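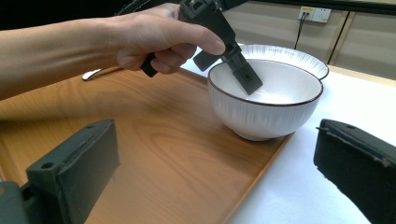
The brown-rimmed set gets its own shelf

If you read the last newsletter you'll know I was threatening to sort out my crockery, and I've finally done it. Well, most of it. The baking dishes are still in a heap on the landing and I don't want to talk about the lids.

It started with the deep bowls, the white ones with the thin dark brown line round the rim. I bought them when we first moved to Jestville, from the shop Siham Shehata used to run next to the chemist's, and I've eaten almost everything out of them since. Soup, obviously, but also porridge, noodles, trifle (a very good trifle bowl, deep enough that the custard stays where you put it) and one Christmas a whole bag of satsumas. They have a little round foot underneath and walls that flare right out, so they look generous even when there's only a ladleful of lentils in the bottom.

The trouble with a bowl that shape is that it's a pig to store. Wide at the top, narrow at the base, so you stack three and the whole lot leans like a drunk uncle. I'd been keeping mine in the cupboard over the kettle, which meant getting them down with one arm up over my head and the other hand on the door. I'm 5 foot 2 and I have had enough of it!

So they've come down to the low shelf by the back door, the one that used to hold the Cimo mixer and a lot of instruction leaflets for things I no longer own. The mixer has gone to Tarek Morsy, who makes far more cakes than I do and has already sent round a slab of orange and semolina as rent. I gave the shelf a good scrub with soda crystals, put down a bit of folded cotton so nothing scrapes, and began again from the bottom.

What I've settled on is plates first, flat, biggest at the back. Bowls next to them and never on top. I know lots of people do bowls on plates and it does look lovely in a dresser, but then you want a plate and you've got to shift everything, usually while something is catching on the hob. 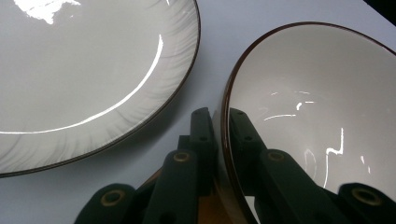
I'd forgotten how much I like the pattern on the rims of the plates, to be fair. It's all fine curved strokes, like feathers, very faint, and you mostly notice it when the light catches the glaze or when you're running a cloth round it. The insides of the bowls are plain, so if you put the two side by side on a table they match without looking as if you've gone and bought a boxed set. The brown edge does the joining up.

A few of you wrote in after September to ask how I get grey marks off pale crockery. Those are nearly always from cutlery, little trails of metal sitting on top of the glaze, and they'll come away with bicarb and a damp cloth if you're patient. Make a paste, leave it on while you have a cup of tea, then rub in small circles. Go easy on anything with a coloured edge. I test a bit on the underside first, and I keep the scourer well out of it. Tea stains come off with the same paste, only quicker.

If you're stacking plates, slip something soft between them. I've been cutting up an old flannelette pillowcase, and Siham swears by coffee filters, the big basket kind, which she buys in bulk. Kitchen paper will do but it goes thin and annoying after a month or so.

I did weed a bit while I was at it. Two chipped saucers have gone under plant pots, and the enormous green Kamel platter is looking for a home – it's heavy, it's ugly, it holds a turkey beautifully. First person to reply gets it, but you'll have to collect, I'm not carrying it down the hill.

Next time it's the pans. I've bought a rack from Plurkari, number 507 in their catalogue, and it has come with 23 screws and a drawing of a smiling man. I'll report back once it's up, and if anyone has put one on a plasterboard wall, please write and tell me what you used for fixings.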